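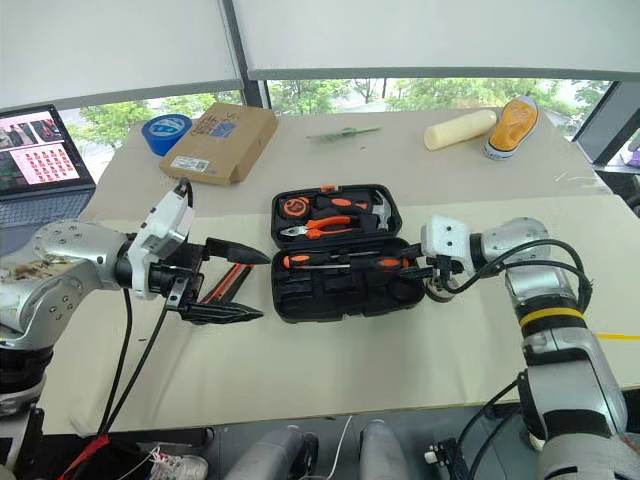 Our project partner wanted to know why anyone would put foam in a toolbox at all, when a plain tray holds more and costs less. Fair point! That remark came up at our first meeting and pretty much set the course for the whole term, so this report starts with it.

Background

Our group took on the shared tool kits at the Bundau workshop, where first-year students borrow hand tools for the Bendero shelf-building course. There are 17 kits. Over the fall, tools kept ending up in the wrong boxes, and we wanted to see if the storage itself was part of the trouble.

What we compared

We looked at two kinds of kit. The first is a plain tray where everything lies together. The second is a black plastic box that opens flat on the table, with molded foam in both the lid and the base. Pliers, a small claw hammer and a round tape measure sit up in the lid in the one we worked with most, and the orange and black handles are a real gift against the dark foam. You spot them right away!

We asked borrowers to return their kit at the end of a session, and we logged each return in a notebook (370 returns by the time we stopped in March, which is far more than we'd hoped for). For each one we noted whether anything was missing or in the wrong place.

What we found

The plain trays had 49 returns with a problem. The foam boxes had 6. We had guessed foam would do better, but a gap that wide made us go back and read the notebook twice.

The screwdriver was the tool most often put back in the wrong slot. A long thin shaft will lie in almost any long groove, and people were happy to leave it there.

Things we'd change

We split the kits unevenly, with more trays than foam boxes, so the two numbers can't be set side by side without some care. Next time we'd use equal groups. We would also love to try the Ondano method, where each slot gets a painted outline, and the labeling ideas in the Rutkowska handbook that we only found in the last month.

The notebook is in the workshop cabinet, second shelf, for any group that wants to keep going with it.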